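Reviews > Home Office > Desks > Ondia sit-stand

I've had the Ondia for 23 days now and I'm still a bit giddy about it! My old Protaletti wobbled every time I typed (and I type hard).
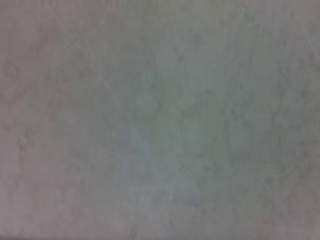 Setup took me one long evening, mostly because I put a leg on backwards. My fault, the booklet is fine.

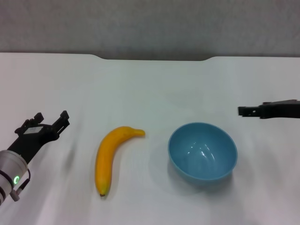
The motor is quiet enough for calls, and white does show coffee rings, but they wipe right off.

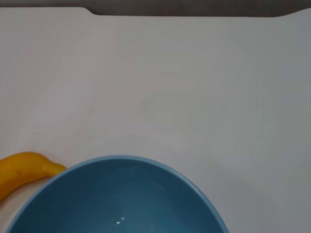
Does it shake at full height?
A little, if you lean on it. Typing is fine.

Related
Farooqui task chair
Skullora monitor arm
Best desks under $1,000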